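Skallumik 228 handheld wind meter: review

2019-11-26

The Skallumik 228 is a folding handheld wind meter aimed at race committees, coaches and dinghy sailors who want a number before they pick a sail. I used it for 12 days of sailing at Flellurville, mostly from a coach boat and sometimes from the end of the club dock. It was bought at full price from the Bustamante chandlery.

The meter uses a small impeller in a removable housing. It reads in knots, miles per hour or meters per second, and the unit is set by holding the left button until the display blinks. There is a max gust reading and a running average. The average window can be set to short or long, and the long setting is the one to use for setting a start line. The short one jumps too much in shifty air to be of use for anything except watching puffs.

Accuracy was checked against the masthead unit on a keelboat tied up at the dock. The two are at different heights, so a gap is expected. The Skallumik read lower every time, and the gap stayed steady enough that I could correct for it in my head. In very light air it is less good. The impeller is slow to start, and the display sits at zero when there is clearly enough breeze to move a telltale.
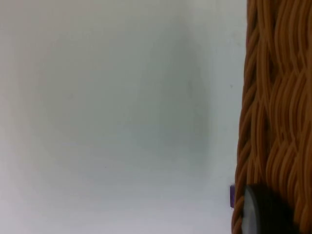

The display is readable in full sun and through polarized lenses if the meter is held upright. Turned sideways, it goes dark. The backlight comes on with any button press and goes off too soon, which is a nuisance when taking an average at dusk with one hand on the tiller.

Power comes from 2 AAA cells behind a screw-down door. The first set lasted through the whole test. The door needs a coin to open, and the seal has to be pushed back into its groove by hand each time. Mine took plenty of spray and one full dunking off the coach boat with no water in the battery bay. It does not float. The supplied lanyard is thin, and I swapped it for a length of dinghy cord on the first day.

Compared with the Jusau meter I used before, the Skallumik is smaller and has the better menu. The Jusau starts reading in lighter air and has a built-in compass, so you can log wind direction without reaching for a second tool. For anyone running races, that matters more than the menu does.

Spare impellers are sold separately and push in without tools. Check that the arrow on the housing faces the wind, as a reversed housing reads low and gives no warning.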